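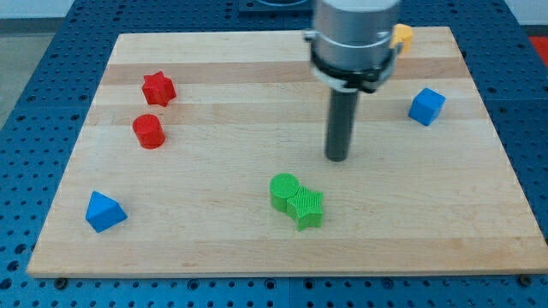

How Does a Robot Pick a Hand?

Your hand is amazing! It can hold a pencil, squeeze a sponge, catch a ball and button a coat. A robot's hand is called a gripper, and most grippers are good at just a few jobs. So the people who build robots have to find out which gripper fits which job, and the best way to do that is to play with blocks. Really!

At the Kondel workshop, Tyyne Saarela tests grippers on a flat board made of pale wood strips. On the board go plastic shapes: stars, cylinders, a cube and a triangular prism. (A prism is a solid shape with two matching ends and flat sides.) Every gripper gets the same shapes, so the test is fair.

Why use different shapes? Try this at home. Pinch a toy cube between your thumb and one finger. Easy, right? The flat sides give you lots to hold. Now pinch a ball. Your fingers touch it in only two tiny spots, and it wants to slip away! A star is trickier still - grab it by the points and it may spin around.

Some grippers have two fingers that close like a crab's claw. Some use suction, like a straw stuck to your lip. And some have just one long, straight finger. One finger can't pinch anything, but it can push, and pushing is super useful. Think of how you slide a coin across a table with your fingertip.

Pushing has its own puzzles, too. When two blocks are touching, how do you move one and leave the other alone? If you push a cylinder that is standing up, will it slide or tip over? (Hint: push down low.) Tyyne gives each gripper 80 tries and writes down every result, even the silly ones where a block ends up on the floor.

"The misses are my favorite part," she says. "They tell me what to change next."

Changing one thing at a time is a big rule in testing. If you swapped the gripper and the blocks together, you wouldn't know which swap made the difference!

Be a Gripper Tester

You will need a pencil, two spoons and a few small blocks. First, move each block across the table using only the tip of the pencil. Then try again with a spoon in each hand. Give each tool nine tries and keep score on paper. Which one won with the cube? Was it the same for the round blocks?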